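Notebook, bench 2 — May 17, 2025

Quiet day in the workshop, so I used it for the small objects. The list has become longer than the table and I wanted to bring it to a size that we can manage before June.

First thing in the morning I weighed everything again on the small Trodent scale. The old values were written on a paper label and some of them I could not read. The scale was set to zero between each object. I repeated each weight three times and wrote the middle value in the sheet. The heaviest thing in the set is now 676 g and I think we should not go above this. The black adapter is 118 g without its cord. I tried to weigh it with the cord also, but the cord pulls on the plate and the number does not stay still, so in the sheet it is marked "no cord".

The junction box is a good object and I want to keep it. It is light, it has an open top, and the rings for the cable holes on the front give the fingers something to feel. My problem is with the name. In the sheet it was "white box", "Šťastný box" and "electric box" on three different lines, and these are all the same item. From today it is "junction box" everywhere. Please do not use the supplier name for objects. We buy from Šťastný also the connectors and the wire, and in one year we will not know what was meant.

The beige pad stays on the table. I compared it again with the bare surface. On the bare surface the round things roll away and the tape measures make a hard noise when they are put down. On the pad they stay where you leave them. The bad side is that tall and narrow things lean a little when the fabric is not flat. Pull it straight from the two back corners before you begin, not from the front, or you make a fold in the middle.

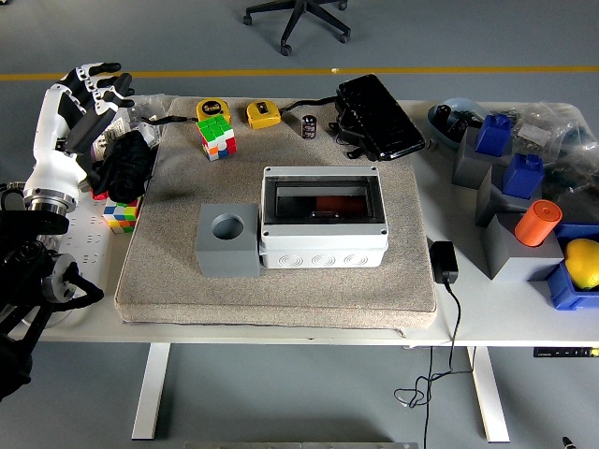
I keep both yellow tape measures in the set. I had the idea to take one out, but two of the same kind are useful when we want to ask for "the left one" or "the one behind the cube", and for this we have no other pair except the Rubik's cubes. The cubes should be mixed and stay mixed. Somebody solved one last week, very nice, but then each side has only one color and it does not look like in our older notes. I turned it again.

The gray printed cube with the round hole: I measured the side, 55 mm, same as in the drawing. The layers are still good at the edge of the hole. If we print more of them I would use the same gray, and write the date on the bottom side with a marker.

The small capacitor is the object I am less sure about. It stands well, but it is easy to lose, and I already spent too much time under the table with a lamp this month. Proposal: it gets its own lid box in the Tresau drawer and goes back there every evening. The red-orange cylinder should go in the same drawer.

Things which are not objects: the black cloth and the plastic bag with the paper. They have no line in the sheet. I would like to decide if they are in or out. If they are in, the cloth needs a number and a fixed way to put it down, for example folded two times. If they are out, they should live on the shelf.

Cables. The adapter cord hangs to the floor on the right and one can catch it with the foot. I ask for two adhesive clips with the next Brisodham order. The white power strip on the left can stay, but I would like to have it fixed with tape.

The sheet has now 1,417 lines with the old trials included. I did not delete anything, I only corrected the names in the object column. The copy from before is saved in the same folder with "old" at the end.

Still to do:
junction box — weigh with and without lid frame
capacitor — find a lid box
cloth and bag — decide
pad — check if the cover can be washed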